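The gripper that wouldn't let go

June has been a brilliant month for learning things the hard way! I've been building a pick-and-place routine in simulation for Fikmont, my spare-time project, and for a while it was going so well that I started 1,000 practice runs before bed and went to sleep feeling very pleased with myself.

By 7 in the morning 114 of them had failed, all in the same way. The fingers closed, the arm lifted, and then the "open" command went in and did nothing at all.

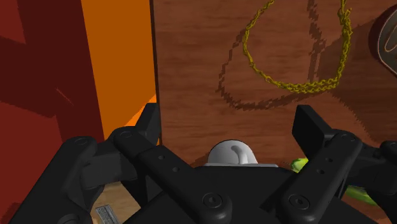

Why would a gripper ignore an open command? Mine was still waiting for its grip force to settle, and the force reading never stopped wobbling, so the new command sat in the queue for ever.

I loved chasing this one. Meenakshi Gautam told me to log every step, and I ended up with 3,491 lines for a single bad run – wonderful stuff, if you like that sort of thing. The wobble began at line 35 and carried on to the end.

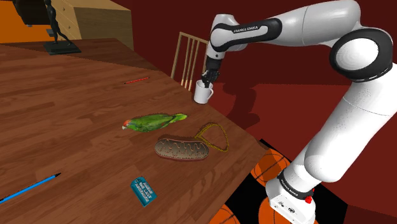 Timeouts are the bit I'd skipped. Every wait in a robot program needs one, and mine had none. A mug is a good test for this, and with the fingers right over the opening like that I can try rim grasps all day, which is where the force reading jitters most. Now the wait gives up after two seconds, the arm stops, and the open command goes to the front of the queue.

Pylyp Shevchuk pointed out that on real hardware a stuck grip could mean somebody's hand, so I've added a separate release that skips the queue completely. I'm so glad he said it.
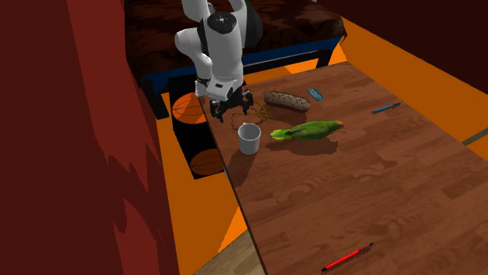 Fingers open, with the cord, cup and parrot on the table below.

Next up is the same routine with the new release switched on from the start. Can't wait!

12 comments · 8 shares

Related posts
Jutier: my first attempt at a joint limit checker
Why I moved my logs to Pakach
Notes on the Mishra arm kit

Contact | Copyright Fikmont blog | Back to top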